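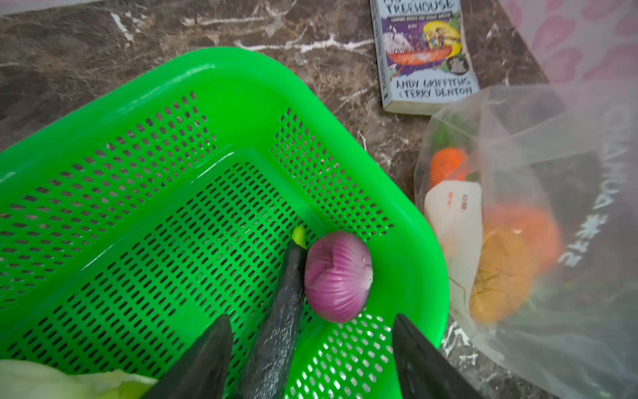 **plumduff** wrote:

Aubergines do NOT need salting, and I will go to my grave saying so. My mum did it every single time, colander over the sink, tea towel, the lot, and I kept it up for years out of loyalty to her. Then one evening in January I was in a rush and skipped it, and we all ate the curry and asked for more. Modern ones just aren't bitter!

---

**grullach_gardener** wrote:

Oh, I do love this argument, we have it in our house too. I'd agree on bitterness, plumduff, but for frying I still salt. Half an hour, then a good squeeze in a clean cloth, and they drink far less oil. I grow a few at Grullach under glass (very few, it's a cold spot) and the small ones fry beautifully either way, bless them.

---

**tealeaf66** wrote:

Sorry, can't agree about the oil. I weighed the bottle before and after with 800 g of slices, half salted and half plain, and there was so little in it that I've never bothered since. What did help was a properly hot pan and leaving them alone, and I'm a terrible fidget with a spatula, so that took some learning.

---

**grullach_gardener** wrote:

Well, you've been more scientific than me! How thick were your slices, though? Mine are thin as anything.

---

**tealeaf66** wrote:

Thick as my thumb, so perhaps we're both right. I'll try thin ones next time I'm back from Trinton market, where they're cheap towards closing.

---

**oldspoon** wrote:

Roast them. Cut into chunks with a red onion in wedges, over six spoons of oil if you're feeling generous (I usually am), and a hot oven until the edges catch. Salt at the end, lemon if there's one knocking about. My lot won't touch fried aubergine but they'll scrape that tin clean.

---

**plumduff** wrote:

Six spoons, oldspoon! Tablespoons or teaspoons?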